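Listgate Boards > Shop Floor > Packing and Warehouse

Thread: Jibrin line going in at Mernomside, what happens to hand packers

tapegun_6
So they told us Saturday. Two Jibrin cells on the snack line by April, doing the bag picks we do by hand now. Supervisor says no one loses hours, "roles will shift." Anybody been thru this? What does shift mean in practice

oldpallet
Means you watch a screen and clear jams. We got ours last year at the other site. I like it fine. My wrists quit hurting in a month.

tapegun_6
same pay?

oldpallet
Same base. Lost the piece bonus tho. Should have said that first

kelpie_lane
"Should have said that first" lol yes. That bonus was my car payment. They took 17 of us off picks and put 3 on the cells. Rest went to returns and night loading. Technically no one got cut. Four months later half of returns had quit

oldpallet
Half of returns quits every year, robots or no robots

kelpie_lane
Not like that they didn't. Day people got put on nights. People with kids. You were on days already so you didn't see it

binrat
Can we talk about the actual machine. Does it handle soft bags? Ours (Umine, older one) is great on boxes, terrible on anything floppy. Grabs the middle, bag pops or slides out. We hand fed it for weeks which was slower then just packing

oldpallet
Jibrin one goes for the crimp. Misses when the bags are in a heap, fine when they're spread out. So guess who spreads them out

binrat
so a person. got it

3304_nights
I do the teaching side, not at Mernomside, different outfit. You hold the gripper yourself and do the pick over and over, it records your hand. Table, snack bags, go. Trick with the clear ones is close on the very edge, flat, don't squeeze the fill. Took me a while to slow down enough. Like this 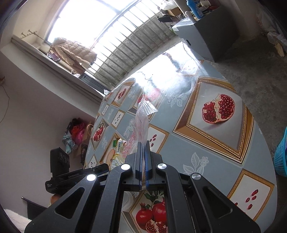
Last edited by 3304_nights, 9:40 pm. Fixed typos

Gripper's the Gen Robot.ai one, says it on the mount. Fingers shut right on the bottom edge, rest of the bag stands up out of them. That's the grab you want. Shiny plastic on the table is a pain btw, glare off the window

kelpie_lane
nice tablecloth. so you're training the thing that replaces us

3304_nights
I packed for 6 years before this. I'd rather somebody who has packed does it than somebody who hasn't. And it's paid by the hour, no quota. But yeah I think about it

binrat
Pomegranates, my aunt would love that cloth. Do they ask for bad grabs too or only clean ones?

3304_nights
we log both. drop one, you mark it and keep going

tapegun_6
Would they take packers off our floor for that?? Nobody mentioned it at the meeting

3304_nights
Ask. Ask before the cells are in, after that the list is made

kelpie_lane
Ask about the bonus first. In writing. And what shift the "shifted" roles are on

oldpallet
agree with kelpie on that one. get it in writing

tapegun_6
ok. meeting w/ supervisor before break tmrw, will post what he says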